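4. Aplicación del aceite Cirnis en tableros de madera

Antes de empezar, compruebe que el tablero está limpio y sin restos de cera. El aceite no penetra sobre superficies barnizadas – en ese caso, consulte el apartado 3.

1. Lije toda la superficie en el sentido de la veta con grano fino.
2. Retire el polvo con un paño que no suelte pelusa.
3. Agite el envase y vierta 50 ml en el recipiente dosificador.
4. Extienda el aceite con la almohadilla Plosar (ref. 536), en pasadas largas y sin apretar. 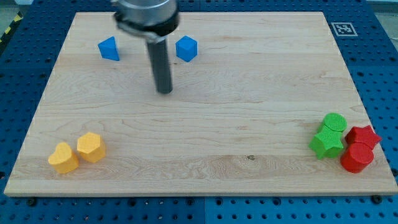
5. Deje reposar quince minutos y recoja el sobrante con un paño seco.
6. Repita la operación al día siguiente. Los cantos y las testas absorben más producto y pueden necesitar una tercera mano.

Nota: en tableros encolados por listones, cada listón puede tomar un tono algo distinto. La diferencia se atenúa con el uso.

PRECAUCIÓN: los paños impregnados pueden inflamarse solos. Extiéndalos al aire libre o sumérjalos en agua antes de desecharlos.

No apoye objetos sobre el tablero hasta pasadas doce horas de la última mano. El endurecimiento completo tarda una semana – durante ese tiempo, evite el agua y los recipientes calientes.

Para pedir recambios de la almohadilla, indique la referencia 1597 (paquete de dos).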